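Automation in the towel room – what changes for the staff
Project report, Work and Technology module
Group 4, written up by Treasa Hanrahan

1. Why we picked this

Wada is a hotel laundry with 38 people on the floor. In January they put in a feeding and folding line from Kodgate for the flat stuff, sheets and bath towels mostly. We wanted to know what the people there do now that the machine does the folding. Management talks a lot about output. We asked about the work.

2. What we did

Two visits, one early shift and one late. 20 short interviews, notes by hand. Ruairí Ó Conaill did the late shift ones. Also got one day's count sheet from the office: 2723 pieces through the line, 200 kicked out to the reject bin.

3. Findings

The line likes things square and all the same size. Small towels, odd colors, anything with a loose thread or a frayed hem still goes to hand work. So folding by hand didnt disappear, it shrank and got harder. You used to get a mix, easy ones in between. Now only the awkward ones. 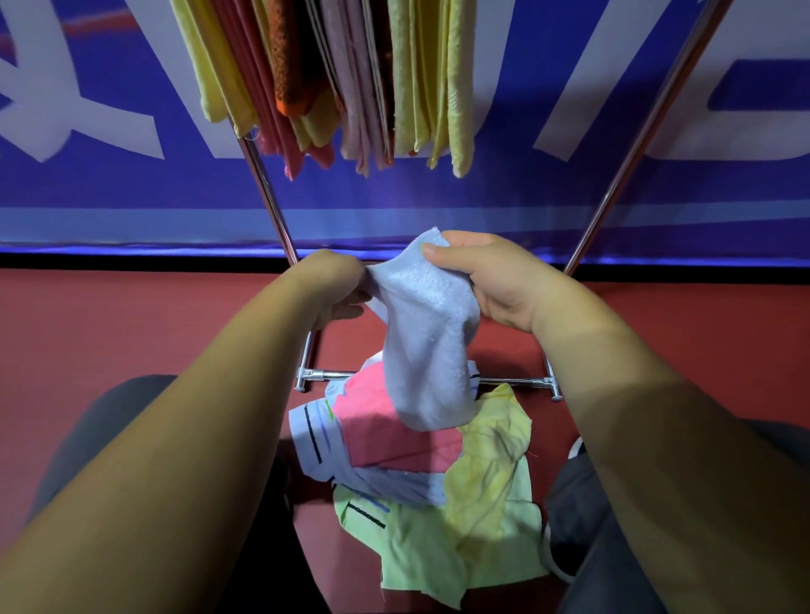

Finding the corners is the slow part, everyone told us this. Pick up, find one corner, find the other, shake, look for damage. Experienced folders do it without looking. New people now start on the line and get hardly any practice at it – two of the older staff were worried about that.

Other changes people brought up:
Less lifting. Everybody liked this.
More standing in one spot at the feed end.
Less talking, the line is loud.
Breaks go by when the line stops, used to be when your pile was done.

No one lost a job so far. Three moved to the Grisgate site, they were asked first. Pay is the same even though clearing jams is a new task, and that came up in most of the interveiws.

4. Problems with our study

Only one workplace. The shift lead was in the room for some of the talks, so answers may be nicer than they should be. We have no numbers from before the line went in, asked twice, still waiting.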